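Quand on arrive chez Drosard un mardi à neuf heures, on s'attend à trouver des bras mécaniques partout, et c'est d'abord une cafetière qu'on aperçoit, puis Noemí Ibarra, qui tient absolument à vous servir une tasse avant de parler de quoi que ce soit. Elle dirige ici Prornel, le projet où l'on apprend des gestes de cuisine à un robot à deux mains, en les lui montrant à distance, casque sur la tête et gants aux doigts.

« J'ai commencé par l'orthophonie, vous savez, raconte-t-elle en riant. J'aidais des gens à retrouver des mouvements tout petits, ceux de la langue, des lèvres. Alors quand on m'a proposé de montrer à une machine comment approcher une main d'une planche à découper, je me suis sentie presque en terrain connu ! »

Le travail se fait en simulation, dans une cuisine au plan de travail de marbre blanc que toute l'équipe a fini par appeler Valdovinos, du nom de la collègue qui l'a modélisée. L'opérateur bouge ses propres mains, celles du robot suivent, et chaque essai est enregistré du début à la fin. 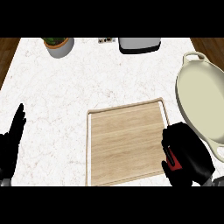

Un essai en téléopération dans la cuisine simulée : la main droite du robot tient un objet rouge, près de la planche.

« Les débutants vont toujours trop vite, poursuit-elle. Ils ont trente ans de cuisine dans les bras, ou même davantage, et ils oublient que le robot, lui, n'a rien du tout. Je leur demande de respirer, de poser l'intention avant le geste, et puis de recommencer, encore et encore. » L'équipe a déjà gardé 1 900 démonstrations, et Noemí Ibarra avoue en avoir écarté 231 rien qu'en septembre, parfois pour une hésitation d'une demi-seconde (elle s'en veut un peu, certaines étaient les siennes).

Je lui demande ce qui est le plus difficile à montrer. Elle réfléchit longtemps, tourne sa cuillère dans une tasse vide depuis un bon moment. « L'approche. Tout le monde pense à la prise, parce que c'est spectaculaire, mais moi je passe mes journées sur les quelques centimètres d'avant. Par où arrive l'avant-bras, comment le poignet se présente, ce que fait l'autre main pendant ce temps-là. »

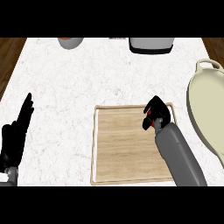

Cette autre main, justement, lui a donné bien du souci. Au début, les opérateurs la laissaient traîner n'importe où, et le modèle apprenait fidèlement ces flottements, avec une application presque touchante. « Il copie tout, le bon comme le mauvais ! Un de nos opérateurs se grattait le nez entre deux essais. Nous avons retrouvé le mouvement dans les données, et il a fallu refaire deux jours de travail. »

La suite se jouera à Flivport, où l'équipe doit installer un poste avec un vrai robot et une vraie cuisine. Elle en parle avec gourmandise, un peu d'appréhension aussi, et m'invite déjà à venir goûter le premier plat, « à condition de ne pas être pressé ».

Contact | © Drosard, tous droits réservés | Haut de page
Ce site utilise des cookies pour mesurer son audience. Accepter Refuser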